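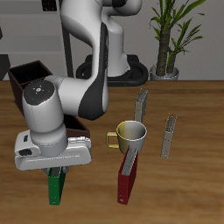 図1 シミュレーション画面。グリッパが緑色のバインダーの上部を把持している状態。

**活動日誌 2021年12月10日**
記録者:Shu-fen Huang(制御班)
出席:Cyprian Ziółkowski、Uchenna Uzor、Garba Nwachukwu、Yakubu Sani、記録者
指導教員は会議のため後半より参加。

本日は課題「書類整理」の把持動作について、前回に引き続きシミュレーション上で検証を行った。作業環境は「Potora」の第2版である。卓上には緑1冊、赤1冊、黄褐色2冊のバインダーを立て、ほかに陶製のマグカップと木製の箱を置いた。バインダーを1冊ずつ把持し、他の物体に触れることなく箱へ収めることが課題の要件である。

午後の前半は、Uzorが修正した接近経路の確認に充てた。従来の経路では手首を低い位置で旋回させており、箱の縁との干渉が頻発していた。修正後は卓面から十分な高さを保って水平移動を終え、その後に垂直に降下する方式とした。所要時間はやや延びるが、Zirirberg大会の規定では時間よりも接触減点の比重が大きいため、当面はこの方式を採用する旨、全員で合意した。

続いて、緑のバインダーを対象に100回の連続試行を実施した。初期位置と向きは試行ごとに乱数で変えている。把持に失敗した試行は22回であった。Nwachukwuが記録を分類したところ、このうち15回は背表紙の向きの推定誤差によるもので、指が表紙の角に当たり、閉じる前に対象を倒していた。残りは降下量の不足であり、指先が上端を浅く挟んだのち、持ち上げの途中で滑落している。後者については降下量の設定値を見直せば改善が見込まれる。前者は認識班の担当範囲となるため、Saniに記録一式を引き継いだ。

赤のバインダーについては、本日は試行を見送った。マグカップのすぐ手前に立っており、しかもわずかに傾いているため、現在の経路では指を開いた際の余裕が確保できない。Ziółkowskiより、先に黄褐色の2冊を片付け、空いた側から接近する順序が提案された。一方、Uzorからは、順序を固定すると配置が変わった場合に対応できず、対象ごとに接近方向を選択する処理を設けるべきであるとの意見が出た。双方とも妥当な指摘であり、本日のうちに結論は得られなかった。次回までに両案の手順書を各自で作成し、比較のうえ決定する。

記録者としては、後者の案に賛同しつつも、実装に要する期間を懸念している。大会は3月であり、実機への移行作業も残っている。先輩方の昨年度の報告書には、シミュレーションで良好であった設定が実機では再現せず、摩擦係数の調整に多くの日数を費やしたとの記述がある。同じ轍を踏まぬよう、移行の開始時期を早めに定めておきたい。この点は次回の議題に加えるよう、班長のZiółkowskiに依頼した。

指導教員からは、失敗した試行の記録を削除せず、乱数の種とともに保存するよう指導を受けた。これまでは成功率のみを表に残しており、個々の失敗を再現できない場合があった。本日分から保存形式を改め、共有フォルダ「Ezeani」に格納している。過去の分については復元の見込みがないため、欠測として扱う。

なお、試行中に一度、把持判定が成立しているにもかかわらず、次の動作へ進まない事象が発生した。再実行では同じ現象は認められず、原因は不明である。Nwachukwuが状態遷移の出力を詳細化したうえで、様子を見ることとした。

**次回までの作業**

- 降下量の設定値の見直しおよび再試行(Huang)
- 向き推定の誤差の調査(Sani)
- 赤のバインダーに関する手順書(Ziółkowski、Uzor)
- 状態遷移の出力の追加(Nwachukwu)
- Brerkdale校との合同練習会に関する返信(Ziółkowski)

作業終了後、計算機の電源を切り、実習室を施錠した。鍵は記録者が事務室へ返却済みである。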